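Drisier Two-Finger Gripper, Model 1098
Equipment and Planning Information for Institutional Buyers

The Model 1098 is an electric two-finger gripper supplied by Oken for teaching laboratories, pilot workshops and building-maintenance research. It is sold as a single unit or in sets of 3 under one purchase order.

Included with each unit
Gripper body and one pair of fingers
Mounting plate and fasteners
Power and signal cable
Simulation model with a household interior set
Printed installation manual

Planning the purchase
Buyers are advised to budget for the arm, the gripper and the controller as separate lines. The gripper price does not include the arm, safety fencing or on-site training. Orders are normally delivered within 40 working days of written confirmation. Departments whose fiscal year closes in June should submit their request early enough for the invoice to fall within the correct period.

A replacement pair of fingers should be entered as a recurring cost. Under regular classroom use, Oken recommends that fingers be inspected every six months. Spare pairs may be added to the original order at the same unit price.

Trial in simulation
Institutions that have not yet selected an arm may request the simulation model before placing an order. It allows staff to review reach, approach angles and clearance at doors, windows and work surfaces. The trial license is valid for 40 days and may be extended once. Results obtained in simulation do not replace an on-site assessment, which is quoted separately by the Vurnville office.

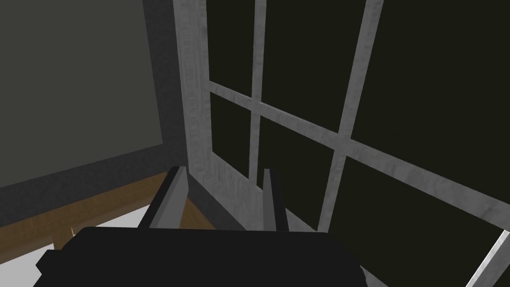

Simulated view of the gripper fingers near a paned window.

Warranty and service
The gripper body is covered for three years. Fingers and cables are treated as wear parts and are excluded. Units returned for service should be sent to the Akgül depot with the original order number.

Quotations: Ayten Aksoy, Institutional Sales, Vurnville
Technical questions: Fikri Simanjuntak, Applications

Prices and terms revised Jun 29, 2018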